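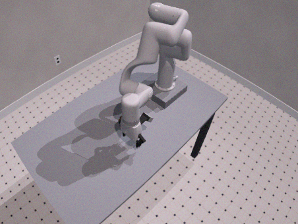
Ziltusar is my planning kit for small shops and schools that want a robot arm and have no idea what it'll cost them. I put it together in June after blowing my own budget, and I've been fussing with it ever since. The first thing I'd have you look at is the table. My layout puts the arm on a raised mounting plate, and even tucked up with the gripper pointing straight down it throws its shadow over a good stretch of grey tabletop – so think about your lights before you buy any!

The Starter plan is $585 and covers one arm at one table. You get the simulated room, a parts list with blanks for your own supplier quotes, and 12 months of updates. The full plan is $1,337 and adds a second work area plus a phone call with me (I do go on a bit, so put the kettle on). Neither price includes the arm, the table or freight.

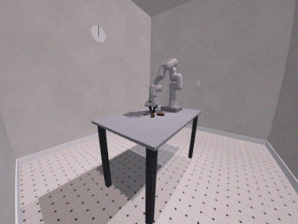
Freight is where I got caught. My first quote left out the crate, and the second left out the base. So the parts list now has 66 lines, and yes, a few of them are boring little things like bolts and cable ties. Fill in every one, even if it's a zero. Jerome Bañez tried it on his shop in Gendton and ended up changing his order before he'd paid a cent.

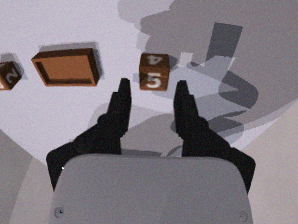 Gripper open at the numbered cube, with the empty tray to the left.

Both plans come as a download, and I can set the prices in Australian or Canadian dollars. If your room is an odd shape, send me a rough sketch with the measurements before ordering and I'll tell you which plan suits.

Prices current as of July 2020.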